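Harnside Lost Property Ledger

README, last touched in December

A plain-text copy of the lost property book kept at the Harnside swimming baths, typed up by Azlan Wibisono over one long winter with a bad chair. It holds 140 pages of other people's umbrellas.
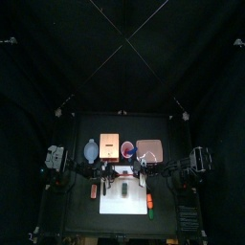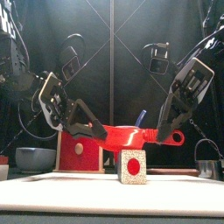 What you get

ledger.csv has one row per item handed in. notes.txt has everything the desk staff wrote in the margins, including a running quarrel over who moved the stapler. The quarrel fills 5 pages and is the best-written part of the book.

Columns

item - as written, spelling included. "Gogles" is a goggle.
found - where it turned up. "Usual place" was never defined by anyone on the desk, so I left it alone.
claimed - yes, no, or "says it's hers".
initials - who took it in. S.B. could be Sara or it could be Bakhtiari, who shared a desk and apparently a pen.

Known problems

The baths got rid of unclaimed things after 30 days, or whenever the cupboard stopped closing. The book records the first kind and is vague about the second.

A cup of tea took out 40 rows. They are marked TEA. Please don't guess at them - I tried, and ended up with a man losing the same hat every morning for a month.

Single socks were logged until somebody lost patience. The sudden drop in socks is a change in policy and tells you nothing about feet.

Not included

Names and phone numbers of claimants. Also the teeth, which were handled separately.

Loading it

Any spreadsheet will do. Sestico users should turn off date guessing first, or "3/4 length coat" becomes a day in spring.

Corrections to Azlan, preferably with a page number.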